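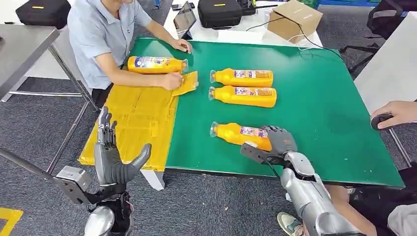
The Packing Room at Brimell
Photo gallery, posted by Sølve Blomqvist, 2012-06-08

Many customers have written to us and asked how their parcels are made ready, so I have collected photos from the packing room into one page. I took most of them myself, and a few are from Leonora Castillo, who has a steadier hand than me. English is not my first language. If a caption is strange, please write to me and I will correct it.

We moved into this room in February. Before that we packed in the hallway behind the office, where two persons could not pass each other with a box. The photos follow the work from the shelf to the door, with some breaks for things that I simply like.

The shelf side

Bottles waiting on the shelf. The orange ones are the product that we send most often. They stand with the label to the front, so that a wrong one is seen early.

Rosalinda Yap with the order sheet. She writes with pencil only. The sheet stays with the goods until the box is closed, and then it goes on the hook by the door.

The hook by the door. At the end of a normal day it is full. In this photo it is still morning.

A label from close. The print is sometimes a little crooked when it comes from the supplier. We accept this if the text can be read, but we do not accept a label with a loose corner, as it catches on the film and tears.

The green table

Our big table, seen from the short end. The green top was chosen by Kenneth Saludo. I wanted white, but after one week I had to admit that the green is more restful for the eyes when you look down on it all day.

Bottles lying on their sides. We lay them down before wrapping and turn the caps the same way. Then the hand finds the cap without looking, and you can check with one finger if it is closed well.

The same table from the window side. The light is best here before lunch. Later the sun comes low and the film shines so much that it is hard to find the end of the tape.

A cap with clear plastic. It is easy to see under it if something has leaked. When there is a leak, the bottle goes to the sink and does not come back to the table.

Kenneth wiping the table. He does this between orders. A drop that has dried on the surface will mark the next label, and the customer will believe that the bottle is old.

Film and tape

The yellow sheet. This is the cover we use for larger orders. It is bigger than the part of the table where we work, so it hangs down at the front, and new people always step on it in the beginning.

Creases in the sheet. We fold it and use it again if it is clean. After some time there is more tape on it than I like, but it still protects well.

Folding the flap. One hand holds the bottle and the same hand keeps the plastic down, while the other hand rests on the table. It looks easy when Kenneth does it. When I try, the flap opens again before I have reached for the tape.

Huiling Gu pulling the film straight. She starts from the middle and works to the edges. I had always started from the corner, and I always got a big bubble of air in the middle.

Tape rolls on the wall. The wide roll is for the boxes and the narrow one is for the film. Please do not mix them. This caption is mostly for my colleagues.

A wrapped bottle, before the box. The film should be close to the bottle but not so tight that the cap is pressed to the side. Rosalinda shakes it lightly next to her ear.

Into the box

An open Sison box. We changed to these in the spring. The bottom closes faster than on the old boxes, and the walls are stiffer. The only thing I miss is the hand holes.

First layer. The bottles lie head to foot in the box, in contrast to the table. It fits better this way, and the caps do not knock against each other.

Paper between the layers. We crumple it by hand. Leonora says that it is the best job in the room after a difficult telephone call.

A box that is packed too full. I asked Huiling to do it wrong for the photo, and she was not happy about it. You see how the lid stands up in the middle. A box like this opens by itself in the truck.

The scale. It is an old Helska scale which came with the room. It needs a moment to decide, and you must not lean on the table beside it while it is thinking.

The big order

Boxes for Clerura, lined up along the wall. This was our largest order until now, 967 bottles, and it had to leave in 7 days. We moved the chairs out in the corridor to have enough floor.

Leonora on the third evening. She asked me not to publish the photo where she is asleep, so this is the one where she drinks tea.

Kenneth and Rosalinda with the last box. They discuss whose turn it is to carry. In the end I carried it.

The empty floor after the truck had left. I like this photo very much, although there is nothing on it except a piece of tape and the marks from the boxes.

Small things

Gloves drying on the radiator. We use them only when a bottle has leaked, and after that they are washed.

The drawer for things without a home: single caps, ends of string, a key which fits no door we have found. If somebody from the former tenant reads this page, please write to us about the key.

Huiling's drawing for the new shelf. The lowest board should be higher than today, so that one can sweep under it. The wood is ordered.

Our window. It cannot be opened, but one can see the apple tree of the neighbor.

More photos will come when the shelf is up. If you wish to use some of them, write to me first and tell where they will be shown. Customers who want to pick up their goods themselves are welcome to come in and look at the room, but please ring the bell on the yard side, as the one at the front is not connected.

Sølve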